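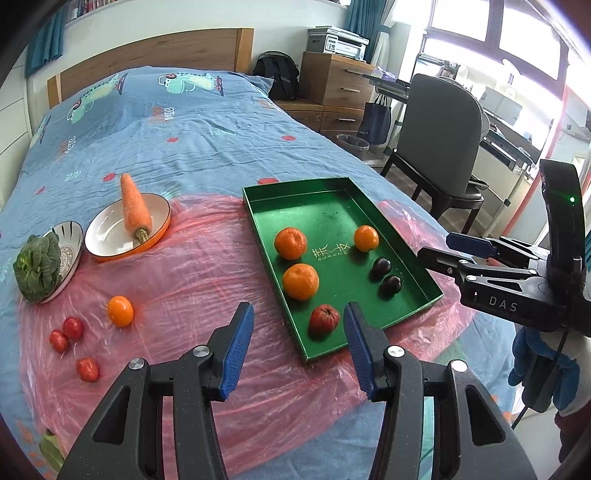
The Skerwood hand gripper in use, fingers open over a tomato in the green tray.

Skerwood Hand Gripper, two-finger build

The Skerwood is a hand-held gripper you can put together at home or on a shared bench, and I've had more fun with it than with anything else I've built in years! You hold it, you squeeze, the two jaws close, and whatever you pick up feels surprisingly close to picking it up with your own fingertips. Chibuzor Ojo drew the first version on a kitchen table and Ayuba Kpodo reworked the jaw arms, and most of what is good about it comes from the two of them arguing over pivots.

What we use it for

Practice, mainly. Before a jaw shape goes anywhere near an arm on the Tijani workshop bench, we try it by hand on ordinary groceries. Mandarin oranges, plums and a tomato in a tray make a great first set (three skins, three kinds of squish). Cherry tomatoes are the next step up, and bok choy is its own adventure, so leave that for later. Put a plastic sheet down first if you're working on top of anything you care about.

What's in the kit

Black jaw arms, left and right
Blue finger pads, one pair fitted and one pair spare
Pivot hardware with silver caps
Handle shell in two halves
Bag of 14 screws, plus a hex key
Printed build sheet, version 2

Building it

Set aside an evening. The handle goes together quickly, and the jaw arms are where you'll want to slow down. Start each pivot screw by hand, then tighten until the arm swings freely with no side play. If it binds, back off a quarter turn and try again. Pads go on last. They're meant to wear out, and swapping a pair takes a minute or two once you've done it before.

Files for the arms and shell are free to download if you'd like to print your own. We use Jemano filament here, but any tough black filament should be fine. Print the arms flat, with the supports off.

Price and availability

Full kit: $43
Spare pads, two pairs: $14
The August batch was 30 kits, and the next one will be the same size.

Questions about fit or printing go to the Skorov parts desk, and Ayuba reads all of them. Photos of your own build are very welcome!

Page updated March 8, 2026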